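Projects > Student Robotics > Veren > Section 3

September 16, 2026
By Liudmyla Melnychuk and Eoin Buckley, Bondley student robotics club

3. Task setup and trials

The laundry task was picked by the club in the second week. Two arms, one washer, one basket on the floor. Goal – garment out of the basket and into the drum, no human touching anything once the run starts. The policy is our own, called Veren, trained on 494 teleoperated runs collected by club members after class. Door is left open at the start, we did not try the latch. Figure 1 shows the work area.

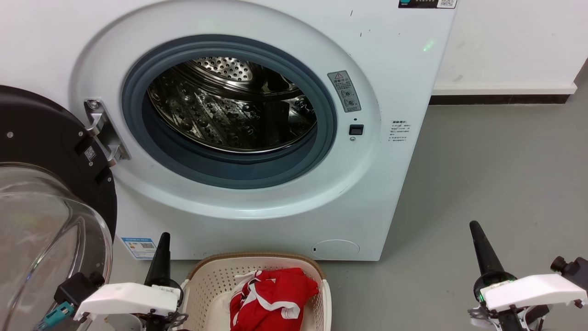
Runs were capped at 70 seconds. Anything slower was scored as a fail, even if the garment was halfway in. Harsh maybe, but the Nekthorpe regional rules do it the same way and we wanted comparable numbers. Success rate over the final batch was 66 percent. Most fails were at the grasp – fingers closing on one thin fold, then loosing it on the lift. A few were at the drum opening, sleeve caught on the gasket.

We also ran 3 short sessions on basket placement only, no garment. Same arms, same floor.
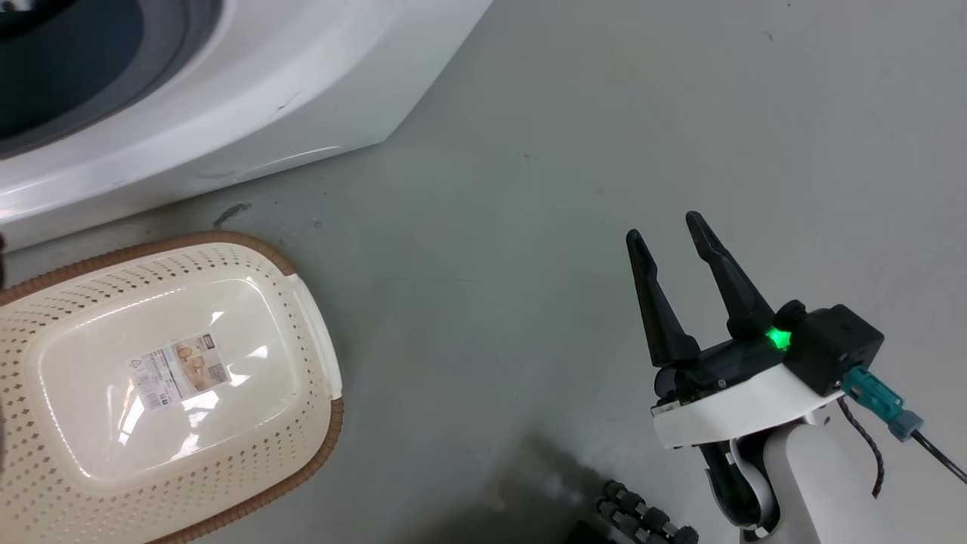 Placement matters more than we expected. Moving the basket a hand's width away from the washer hurt the reach, and the left arm had to compensate. The perforated basket walls were a second worry, fingertips could snag in teh small holes on a low approach, so we come in from above, over the rim. Orbán, the older planner, was dropped at this point. Too slow to replan.

Figure 1. Work area for the laundry task.

Contact: Bondley student robotics club | © 2026 the authors | Back to top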